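Keeping a Village Shop Open: What We Learned in Mapplebeck

Student Projects » Geography and Community Studies » Final Reports

Introduction

When I first chose Mapplebeck for my project I had only been there once, on a wet afternoon with my grandmother, and what I remembered was the shop. It sold stamps, bacon, birdseed and a very good ginger cake, and it was the only place in the village where you could get in out of the rain without having to order a meal. So when our tutor asked us each to pick a local service and find out how it keeps going, I knew straight away which one I wanted to spend my time on, and I have not regretted it, even after all those early buses.

My question was a simple one. Why has the shop in Mapplebeck stayed open when the shops in Collon and Iltusside have both closed? The three villages lie along the same road and have a good deal in common. I wanted to know whether the answer had to do with money, with the people running it, with the buses, or just with luck.

How I went about it

I began in September by reading back copies of the parish newsletter, which are kept in two box files at the library in Clurnerier. This took much longer than I had planned, partly because I kept stopping to read about flower shows. After that I wrote a short questionnaire and left 100 copies on the shop counter and in the church porch, with a biscuit tin for people to post them back into. I also spent several mornings sitting on the bench by the shop door, with the owner's kind permission, and talked to anybody who was happy to talk to me.

My first questionnaire was too long, and I am grateful to the lady who handed hers back and told me so. I cut it down to one side of paper and the replies came in much more quickly after that. If I were starting again I would try the questions out on a neighbour first, and I would bring my own pens.
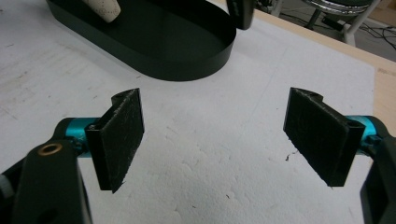

The newsletters gave me the background I needed. Collon lost its shop first, when the couple who ran it retired and could not find a buyer. The building is a house now, though the old bay window is still there. Iltusside held on until the year 2000, and its last newsletter notice thanks customers for their loyalty and offers the shelving free to anyone who could carry it away. I found that rather sad to read, I must say, sitting there in the library with my sandwiches.

What people told me

Most of the people who filled in the form did their main shopping at the supermarket in Clurnerier and used the village shop for topping up. I had expected that. I had not expected how many of them said they went in mainly for the post counter, and then bought something else while they were there. Several people wrote that if the post counter went they would probably stop going altogether, and then felt guilty about it and added a line underneath to say how much they liked the shop.

Older residents talked a great deal about company. One gentleman told me he buys his paper, his milk and his bread on three separate trips so that he has a reason to go out each time. Families with small children were more likely to mention prices, and some thought the shop was dear for nappies and cereal, though they were fond of it for ice creams on the way home from school.

The bus matters too, and I think I would have missed this if I had not been relying on it myself. It stops right outside, and people waiting for it come in to keep warm. In Collon the stop was moved to the main road before the shop closed, and more than one person there told me that trade was never the same afterwards. I could not find any figures to back this up, so I have treated it as opinion, but it came up too often to leave out.

What I think it means

My feeling by the end was that the Mapplebeck shop survives on lots of small errands, and that each of them looks hardly worth having when you take it alone – a parcel, a birthday card, half a dozen eggs. The post counter and the bus stop bring people to the door, and the ginger cake does the rest. Iltusside had neither a post counter nor a shelter in its last years, and Collon had nobody to take over.

I should be fair about the limits of all this. The forms were left in the shop itself, so they mostly reached people who already use it, and I would have liked to hear more from those who drive straight past. I also did all my visits in the morning.

The finished display was put up in the village hall on 24th June, with a copy of this report on the table beside it. The spare copy is with the newsletters in Clurnerier library, in the second box file, and may be borrowed by asking at the desk.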